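The Bathroom Robot FAQ

Filed under: Home Builds, Robots
4 min read

I get the same handful of emails about Clellska every month, so I'm putting the answers in one place.

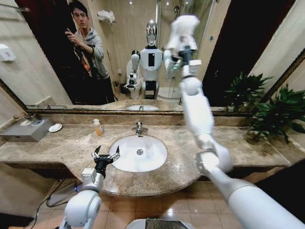
Most of you found me through Wenjie Zou's write-up in February, so hello and welcome! I've tried to keep this short and I have mostly failed.

Why a bathroom?
I wanted a room with hard surfaces and a job I hate doing. Wiping down a vanity is slow, fiddly work with a faucet in the way, and that makes it a great test. Kitchens are next on my list (my family gets a vote on that one).

Did you build the whole thing yourself?
No way! Edmund Kaczorowski did the wiring with me at the Lis workshop, and Urszula Tomaszewski fixed my arm code after I'd stared at it for 39 evenings. I do the assembly, the testing and the complaining.

Does the mirror cause trouble?
Oh yes. For a while the vision code – I call it Tava – kept picking up a second faucet in the glass and planning a reach toward it. We now mark off the mirror as a flat no-go area before each session. It's a clumsy fix and I'd love a better one if you have it.

Why two fingers on the left gripper and not a full hand?
Two skinny fingers are easy to aim and easy to repair. I've swapped the tips more times than I'd like to admit, and it takes a small screwdriver and a cup of coffee.

How fast does it move?
Slower than you'd think. I cap the arms at 90 millimeters a second near anything hard. Stone doesn't forgive you, and neither does glass.

Can it run without cables?
I'm working on it. The Grululel battery pack fits but gets too warm for my taste, so for now I keep the cables on the floor well off to one side and watch my feet.

Do you sell kits or plans?
No kits, sorry. Kazimiera Kołodziej is cleaning up the drawings, and I'll post them when she's happy with them. Please don't email her, email me.

Can I come see it?
If you're near the workshop, sure. Drop me a line first, wear shoes you can stand around in, and keep 2 big steps back while the arms are powered.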